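Fourie Residents' Forum > Shared Facilities > Workshop hours and charges

Dela Sowah
Members are invited to comment on the proposed evening hours. The workshop has 187 registered users, and the present closing time excludes many who work days.
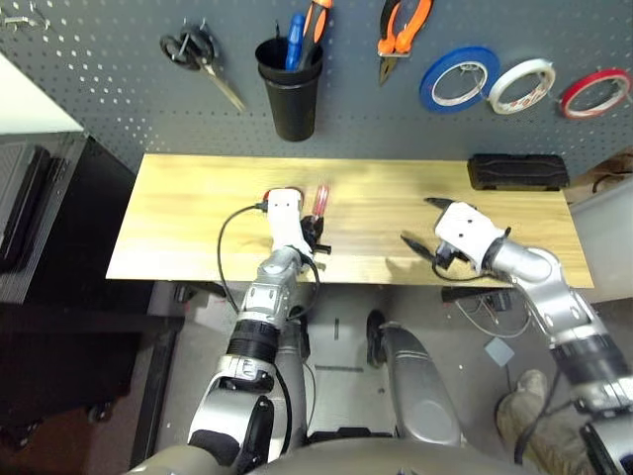 Bemgate, 12th May

The proposal would add two evening sessions. Tape and other supplies would remain free of charge. Please state clearly whether you are in favor.

Ratih Sembiring
In favor. I would ask that the hours be reviewed in January.

Azlan Wijaya
Opposed. The lighting estimate was $925 and the reserve stands at $3,000. That money was set aside for the roof.

Puspita Pattinasarany
With respect to Azlan, the roof has its own budget line. See page 4 of the annual statement.

Azlan Wijaya
Page 4 covers gutters only. My objection stands.

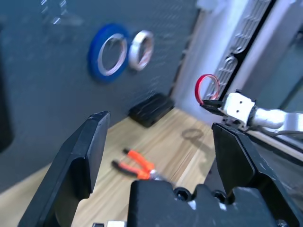

Re: Bench reservations

Yanti Wijaya
May a bench be reserved for a full evening under the new hours?

Dela Sowah
The limit is two hours per household. Requests for longer use should be made in writing to the office.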